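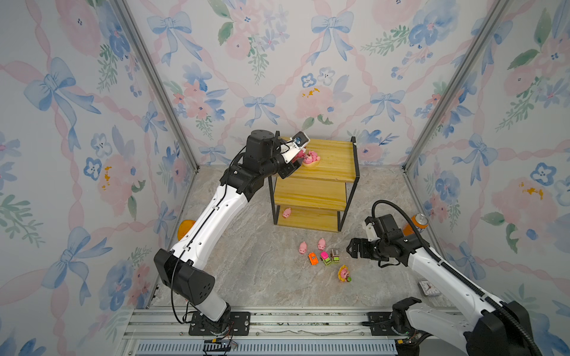

Walter Ccori told me I'd be bored inside of ten minutes, because a machine that needs a whole minute to put one toy on a shelf is not going to save any parent's evening. He said this in the parking lot, before we'd even found the door. I have two kids and a living room floor I haven't properly seen since last June, so I was ready to disagree with him!

We went to the Dunatow open house on a Friday, doors at 2, and the place was packed. You sign in, you get a sticker, and then you're more or less left to wander (my favorite kind of tour). The ground floor was shop-floor stuff. There was a packing line they call Pririk that folds cartons and tapes them, and I'll be fair, it was great. It never slowed down and it never got it wrong while I stood there. The woman at the rail said they'd run 2,883 cartons through it that week. But every carton was the same carton, and it came in from the same side every time. My laundry doesn't do that.

Upstairs was the part I'd come for, the tidying bench. The job is picking up small toys and putting them on a little wooden shelf. Pink pigs, toy cars, that kind of thing, so basically my house after dinner. Two arms, one on each side. I got a spot near the front and stayed almost 42 minutes, which Walter would like on the record.

So what did I learn? A squishy toy is harder than it looks. Duván Guzmán, who runs the bench, let us ask whatever we wanted, and somebody's grandmother asked the best one: how hard does it squeeze? He said that was most of his spring. Too soft and the toy slides out, too firm and it pops loose like a watermelon seed. Then there's the way things land. Kids don't set toys down facing front. A car on its wheels and a pig on its side are two different problems, and when they're bunched together you have to get fingers in between without knocking over the neighbor.

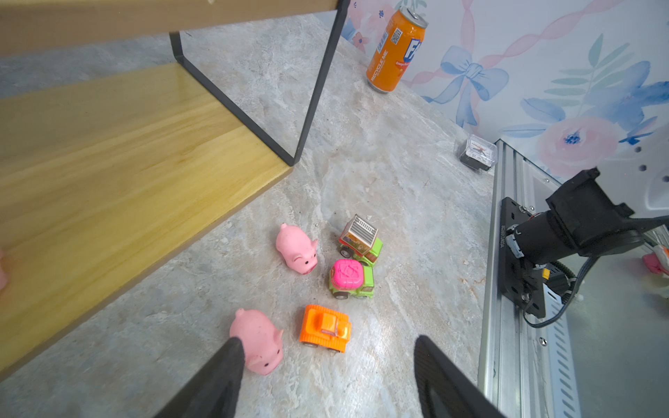 The tidying bench at Dunatow, seen from the gripper: two pigs and three vehicles on the countertop.

I asked about speed, seeing as Walter wouldn't. Duván said it's slow on purpose for now and he'd take slow and gentle over quick. They've logged 163 full cleanups on this setup, and he was pretty open that they don't all go well. A toy gets dropped, or an arm goes in for a grab and comes back with nothing. I liked him for saying so. The Benska people downstairs had a dish-loading video playing on a loop and when I asked how often it broke a glass I got a brochure.

My own verdict, for what it's worth: shop floor yes, living room no, or not yet. If your chore comes down a belt in one shape, a machine can have it today. If it's scattered on the floor by a four-year-old, you're still the best equipment in the house — sorry. I'd give it another look next year, though. The shelf job is a real chore, and I do it every single night.

Practical stuff if you go: park behind the Dijkstra building, the front lot fills up early. Coffee is free but the line's long. The stairs up to the bench are steep and the elevator is around the back by the loading dock. Kids are welcome upstairs and mine are coming with me next time, Walter can stay in the car.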